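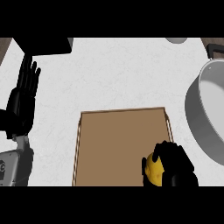
Brown tray on the white counter, with something yellow, maybe a lemon.

Saturday, November 18, 2023

On Tuesday evening I wrote one subtraction on the board and it took us almost the whole lesson. It was 1042 minus 607. I had planned ten minutes for it, as a warm-up before we go to decimals, and the decimals are still waiting.

For those who are new on this blog: I teach basic math to adults, two evenings a week, in the Agyeman learning center. Most of my students went to school in another country and another language, and some of them stopped early. They need the math for a certificate, or for a job, or because their children bring home pages they can't help with. English is the third language for me also, so in the class we are all patient with each other.

I asked everybody to do the subtraction on paper, without talking, and then to write it on the board with all the small marks they normally make. I am always interested in the small marks. In the workbook we use (Dorker, the green one, chapter 2) there is only one way: you go to the neighbor digit, you cross it out, you write one less above it, and you carry the ten to the right. The book calls it regrouping. My students from older courses say "borrowing," and I say borrowing too when I am tired.

Ekow Essien did it like the book. Two is too small for taking seven away, so he crossed the four, wrote three, and made the two into twelve. Twelve minus seven is five. Three minus zero is three. Then zero minus six is not possible, so he crossed out the one in front, and the zero became ten. Ten minus six is four. Answer 435. He was finished quickly and put the pen down.

Elaine Damasceno had the same answer and her top number was completely clean. All her marks were at the bottom. She made the two into twelve by writing a very small one beside it, but then she did not take anything from the four. She added one to the zero under the four. So in the tens she had four minus one, which is three. In the hundreds ten minus six, four, and then again a one added below, so in the thousands she had one minus one, and this is nothing. Also 435.

Ekow said it was wrong. He was polite about it, but he said the bottom number is not allowed to change, because it is the number you must pay. Elaine said that her mother did it like this and her grandmother too, and the shop never lost money.

I like this method very much, and I learned it myself as a child before a new teacher came and took it away from us. If you add ten to the top number and ten to the bottom number, the difference between them stays the same. You add the top ten as ten ones, and you add the bottom ten as one ten. That is all of the secret. I tried to explain it with ages. If Elaine is older than her brother by six years, then in ten years she is still older by six years, both of them got the same ten. I think this was the moment when most of the class believed her. Ekow needed a little longer, he wanted to test it with three more subtractions, and I let him, because I would want the same.
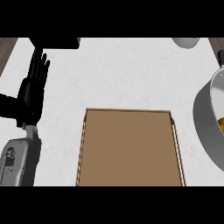 Pale countertop with thin gray veins.

Then came Aba Korletey to the board, and she did not write the numbers under each other at all. She wrote 607 on the left and walked up. Plus three is 610. Plus 90 is 700. Plus 300 is 1000. Plus 42 and we have arrived. Then she added what she had walked: three and 90 and 300 and 42, and this gives 435. She worked many years in a market and this is how you give change, she told us, you never take away, you only put coins in the hand until it is enough.

I had to think what to say about it. In the certificate test they don't ask for the method, only for the answer, with one exception: there is usually one task where the student must "show the regrouping." I find this a strange demand for grown people. I told Aba she should use her own way everywhere, and learn the crossing-out for this one task, and she wrote that in her notebook with a box around it.

The answer which taught me most was 425. It came from Adom Quaye, who joined us four weeks ago. He is good in multiplication, much faster than me, but his subtractions come out right on some days and wrong on others, and until Tuesday I could not see why. I believed he was careless. I am a little ashamed about that.

On the board you could see it immediately. He crossed out the four and wrote three above it, as in the book. Then he also added one to the zero below, as Elaine does. So he paid two times, and three minus one gave him two. In the hundreds he did only one of the two things, and there it was correct. He had learned one method in his first school and the other method in his second school, when the family moved, and no teacher ever told him that these are two different methods which must not be mixed. He thought they were both parts of one long procedure which he could never remember completely.

I asked him which one he wants to keep. He took Elaine's. We did some more together after the lesson, and he made one mistake, where he forgot to add below, but he found it himself when he checked with addition.

There is another wrong answer that I know very well from children and also see with adults, it is 1645. You get it when you take the small digit away from the big digit in every column, without asking which one is on top. Seven minus two, four minus zero, six minus zero, and the one comes down. I always ask then: you had 1042 and you gave something away, can you have more now? With this question the student usually laughs and takes the eraser. For 425 the question does not help, as the answer looks completely reasonable. You have to see the marks.

So I decided some things for my lessons until the break in December.

I will not collect only answers anymore. For some months I did this, since Duveck, the program where the students type in their homework, accepts only the result. It showed me that Adom had 87 percent correct in the mixed exercises, and I was content with 87. It is a nice number and it hides the problem well. Now I ask for one page on paper each week, written with pen, and nothing erased. Crossing out is fine.

In the first lesson with a new student I will give one subtraction with a zero in it and watch. A zero in the upper number is best, because there the methods look most different from each other.

And I will ask where the student learned it. I thought before that this is a private question, but on Tuesday people were happy to tell. We had a long talk about teachers, and about a ruler which one of them had on the table and not for measuring.

My colleague Toivo Hakala, who has the group on Thursdays, does not agree with all of this. He says adults come tired from work, and if you show them three methods in one evening they go home with none. I understand what he means – with a weaker group I would maybe show only one and keep quiet about the others. But I did not show three methods. They were in the room already. In his group they are in the room too, I am quite sure, and I told him so, and he said he will try my subtraction next week and report to me.

If you teach and you know a fourth way, please write it in the comments, with the small marks if it is possible to type them. A reader from Prikolum sent me once a long division that I still have not understood, it goes from the wrong side and is correct every time. I will write about it when I find the paper again.

Next Tuesday decimals. I already bought the squared paper.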